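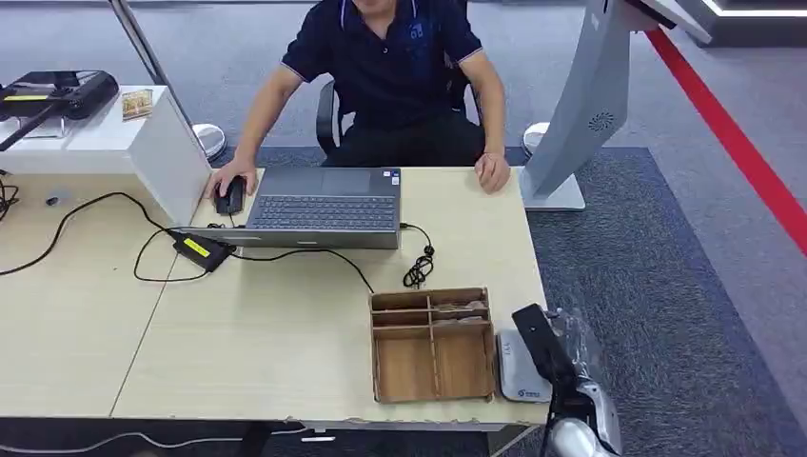

Digital reading pen

A digital reading pen, also called a scanning pen or simply a reader pen, is a handheld device about the size of a thick marker that reads printed words aloud. The user draws the tip along a line of text, a tiny scanner inside the tip takes in the letters, and a voice speaks the word or the sentence through a built-in speaker or a pair of headphones. Reading pens are used mostly by school-age children, by people learning a second language, and by grown-ups who find long stretches of print tiring. They belong to the same wide family as e-readers, learning tablets and talking dictionaries, and in many homes they live in the same drawer.

Background

Talking books and talking toys were well loved long before anyone put a scanner in a pen. The early pens were slow, heavy in the hand and rather fussy about type. They could manage a clean, dark, medium-sized line on white paper, and not a great deal else. A child who wandered a little above or below the line would hear a string of nonsense, which was funny the first time and discouraging after that.

Things got easier as small cameras and small batteries improved. Later pens could tolerate a wobbly hand, a slight curve in the page near the spine, and the rounded letterforms often used in books for beginners. Voices improved as well, and for many families this mattered more than the scanning did. A flat, buzzing voice is hard to listen to for a whole chapter, and a child who is already unsure about reading will happily take it as a reason to stop.

Types

There are two main kinds, and they are often confused with each other in shops and in gift guides.

Text-scanning pens read ordinary print. They will work with a library book, a worksheet, a cereal box or a letter from Grandma if it was typed. The Norkura is a text-scanning pen with a small screen along the side, where the scanned words appear as they are spoken. The Thiele has no screen at all and is controlled with 3 buttons, an arrangement that younger children tend to pick up quickly.

Coded-page pens, sometimes called audio pens, only work with books made for them. The pages carry a very fine pattern of dots, and touching the pen to a picture or a word plays a recording tied to that spot. The Jida is a pen of this sort. Because the sound is recorded by real readers, often with music and animal noises and all the rest of it, these pens are very appealing to toddlers and preschoolers. They can't read anything outside their own set of books, however, and a family that buys one is really buying into a small library.

A few devices try to do both. They are usually larger, and they ask the child to switch between modes, which can take some practice.

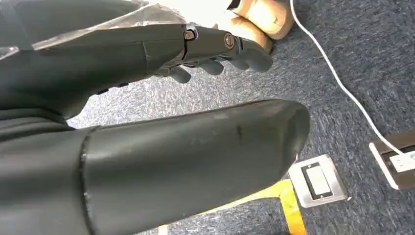
How scanning works

When the tip of a text-scanning pen is pressed to the page, a small switch closes and a light comes on. The camera takes many overlapping pictures as the pen moves, and the pen's software stitches them together into one long strip. The strip is then broken into letters, the letters are gathered into words, and the words are checked against a stored word list before being handed to the voice.

Most of the trouble people run into comes from the first part of this. Glossy paper throws the light back at the camera. Pale gray type on a colored background may not show up clearly enough. Handwriting is beyond most pens made for children, although a few will make a brave attempt at neat block capitals. Left-handed users, who tend to push the pen along the line where a right-handed user would pull it, should look for a left-hand setting - on many models it is tucked away in a menu and has to be switched on by a parent.

Some pens keep everything they need inside the pen. Others send the scanned strip to a phone or tablet, or over the internet, and wait for an answer. The first kind works in the back seat of a car and on a camping trip. The second kind may know more languages, but it is only as quick as the connection it has been given.

Use at home and in school

Families often come to reading pens after a teacher or reading specialist has suggested one, and just as often a pen turns up as a birthday present from a relative who read about it somewhere. Either way it helps to go slowly. A child can use the pen on single words at first, stopping at the ones that are hard and reading the others without help. Whole-sentence reading comes later, once the hand has learned to keep a steady line.

Rosalie Leitner, a reading teacher who has written for parents on the subject, suggests letting the child hold the book and the pen both, with the grown-up sitting alongside and keeping quiet. In her handbook for families she recommends sessions of 7 minutes to start with, and she is quite firm that the pen should be put away while everyone is still enjoying it. She also likes to see the pen used on things that aren't schoolbooks, such as recipes, board game rules and the backs of trading cards.

Classrooms bring their own small problems. A row of talking pens makes a good deal of noise, so headphones are more or less required, and then the headphones need somewhere to go. Schools that own a shared set commonly label the pens and charge them overnight in a tray. Rules about using a pen during tests differ from place to place. Some schools allow a pen with the dictionary turned off, and others ask for a special version that can't store or define words. 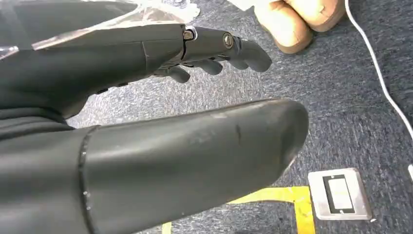 Younger pupils usually need an adult nearby for the first few sessions, mainly to help with volume and with finding the beginning of the line. By age 9 or so, a child who has had some practice can generally manage the pen alone, including charging it and clearing out old scans.

Features

The features found on children's pens vary a good deal, and so do the names given to them on the box. A stored word list is nearly universal. The junior edition of the Sterkitz carries 3000 entries with short, plain meanings, while pens meant for older students hold far more. Many pens can slow the voice down without making it sound strange, and some will spell a word out letter by letter on request. A repeat button is a humble thing, but it is probably the one that gets pressed the most.

Other common features include a voice recorder, a choice of accents, translation into one or more languages, and a memory for saved words that can be copied to a computer for spelling practice. Parents who plan to use that last one should check which computers the pen will talk to.

Care

The tip is the part that wears out. Paper dust gathers around the little window, and a pen that has begun to stumble over easy words is very often just dirty. A soft, dry cloth is enough. Caps get lost, naturally, and some makers sell spares. Batteries in most children's pens are sealed inside and can't be changed at home, so a pen bought secondhand should be tried for a good long while before any money changes hands.

Criticism

Not every teacher is fond of reading pens. One worry is that a child who can always hear a word will put off the work of sounding it out. Kinga Katona, who trains classroom aides, has argued that the worry is fair for beginners and much weaker for older children who already know their letter sounds but read slowly. She would like pens to pause for a moment before speaking, so that the child has a chance to try first.

Cost is the other common complaint. A good text-scanning pen can cost as much as a simple tablet, and a tablet with a camera can be made to read aloud too. Those who prefer the pen answer that it has no games and no videos, and that it keeps the child's eyes on the page.

See also

Audiobook
E-reader
Learning tablet
Talking dictionary
Text-to-speech

This page was last edited on May 11, 2018.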